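Gripper notebook, October, bench 2
3 comments

Picking up from the last entry. Both arms are back on the table after the wrist swap and the Prondow controller boots without the encoder fault. Left it idling 20 minutes and no drift that I could measure. Home position is still a bit low on the right side, so I raised it in the config and saved it as a new file. The old file is still there if anyone wants it.

Plan for this round is small parts only. We already know both finger sets can pick up a box. The question is whether the Drinier fingers (textured pads, softer) are worth the money over the Stanciu ones (stiffer, thinner tip) for anything you would normally pick up with tweezers. Same arms, same controller, same operator, so the fingers should be the only thing that changes.

Started with toy bricks and other bits on the yellow mat, bringing the grippers in toward each other over the middle. The tips have to get very close before a handoff makes sense, and that is where the speed limit matters. At the default setting I overshoot. Dropped the scale to 10 percent for the last stretch and it became usable.

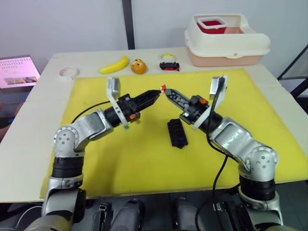
Cuiping Ye: I would not compare the two sets at 10 percent. At that speed almost any finger looks good. Run them again at the default and write down the drops, then slow down. Also check the grip force limit first, the Skudavmont script resets it to 500 every time it loads and it does not tell you.

She was right about the reset. Checked the log and it was at 500 for all of the Stanciu runs and lower for the Drinier runs, so this morning's comparison is no good. Crossed out those rows in the sheet but did not delete them. Added a line to the startup script that prints the limit, and moved the force setting to after the load step.

Re-ran with the limit matched. Notes so far:

- Stanciu: good on hard edges. Slips when the part is smooth and I come in at an angle. Tip is thin enough to get between parts without moving the neighbors.
- Drinier: more forgiving on angle. The pad is wide, so in a tight group it pushes things. Closing feels late, which may be the pad squashing before the force reading climbs.
- Wrist camera: focus is fine at mat distance, soft up close on the fingers. Exposure locked, otherwise it hunts when the arm swings toward the wall.

After lunch changed over to blade fuses for the Drinier fingers. They are a decent test part - flat body, two prongs, slick plastic, and they lie down in whatever direction they like. Scattered them loose, no fixture.
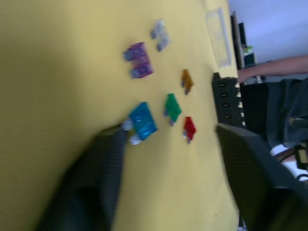 Approach from the side works better than straight down. Coming straight down, the pad lands on top of the body and the fuse skates off. From the side at a shallow angle one finger can trap the part while the other comes around. It takes longer and I need the wrist view for it, the head view alone is too far off to judge the prongs.

Best run of the afternoon was 95 seconds to clear the table. Not repeating that number to anyone until the Stanciu set has done the same thing.

To do:
- Stanciu fingers on fuses, default speed, force limit printed and written in the sheet
- ask Drinier if they sell a narrower pad
- tighten the cable clip on the left wrist
- right arm home position, check again cold

Shared 2 times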